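4.3 Suspension Setup and Lap Time Consistency

The second part of the study considers how changes to fork and shock settings affected the consistency of lap times over a full race distance. Section 4.2 dealt with single-lap pace, and the findings there were fairly plain: riders went faster on the stiffer settings when the track was freshly prepared. Race distance is a different matter. A motocross circuit changes quickly once a full gate of riders has been over it, and a setting that suits the first few minutes may be hard to ride by the end.

Testing took place at two circuits. Ondville is a hard-packed track with long downhill sections and braking bumps that form early at the end of each straight. Grivmont is sandy, with a loose top layer that builds into rollers on the approach to most corners. The two were chosen for this contrast, and also because both allowed the test group to use the full layout outside of public riding hours. Work at Ondville was completed in November, and the Grivmont sessions followed in the spring, with the last session held on 23 May 2022.

All motorcycles were 450 cc four-strokes prepared by the Baptista team workshop to the same engine specification. Frames, swingarms and wheels were standard parts. The fork and shock were supplied by Brultitz in its production race version, and only the valving, spring rates and oil height were altered between setups. Tire choice was fixed for each circuit, and pressures were checked before every run. Riders were allowed to adjust handlebar and lever position to their liking but could not change clicker settings once a run had begun.

Two setups were compared. Setup A used the firmer springs and the heavier compression valving described in Section 3. Setup B used a softer initial stroke with more progressive damping in the last third of travel. Rider sag was set to the same figure in both cases. Each run lasted 33 minutes, chosen to stand close to the length of a championship moto, and riders were given a full rest period before the next. The order of the setups was changed from rider to rider so that tiredness and track wear would not count against one setup more than the other.

After the removal of out laps, laps with a fall, and laps on which a rider was held up in traffic, 464 timed laps remained. Of these, 314 were recorded at Ondville and the rest at Grivmont. The smaller share at the second circuit reflects the longer lap and a session that was stopped early on account of standing water in the lower part of the track. No attempt was made to fill the gap with laps from a later date, as the surface had been reworked in the meantime and would not have been comparable.

At Ondville, Setup A gave the better opening laps for most riders, which agrees with the single-lap results. The advantage did not last. By the middle of the run the spread between a rider's best and worst laps had grown on Setup A, and the largest losses came in the braking zones. Riders reported that the front wheel skipped over the bumps and that they had to brake earlier to keep the motorcycle straight. On Setup B the opening laps were slightly slower, but later laps stayed closer to the opening pace, and fewer line changes were noted by the observers placed at the foot of the main descent.

The picture at Grivmont was less clear. Sand places a steady load on the fork, and several riders felt that Setup B sat too low in the front when they closed the throttle. Two of the more experienced riders were more consistent on Setup A throughout the run. Others showed no difference that could be separated from normal variation. It may be that body position matters more than damping on this kind of surface – the lighter riders in particular moved further back on the motorcycle on both setups – but the study was not designed to test this, and no firm claim is made.

A number of limits should be kept in mind. The riders knew which setup they were using, since the difference could be felt as soon as they sat on the motorcycle. Shock temperature was recorded at the end of each run only, so any loss of damping during the run could not be followed lap by lap. Starts were also left out of the comparison. Each rider left the gate alone, and the effect of roost, close racing and forced line choice on suspension demands was therefore not captured. These conditions are likely to favor the firmer setup to some degree, as riders in a pack often land short of or beyond their preferred line.

Within these limits, the results support the use of a softer initial stroke on hard-packed circuits where braking bumps form early. They do not support a single setup for all surfaces. Teams with limited test time may find it more useful to prepare a second set of fork internals for hard ground than to seek a compromise between the two. Section 4.4 turns to the riders' own ratings and compares them with the timing data reported here.
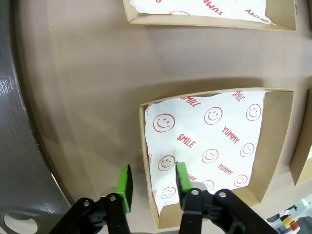 Figure 2. Gripper with green-padded fingers at an open cardboard food tray.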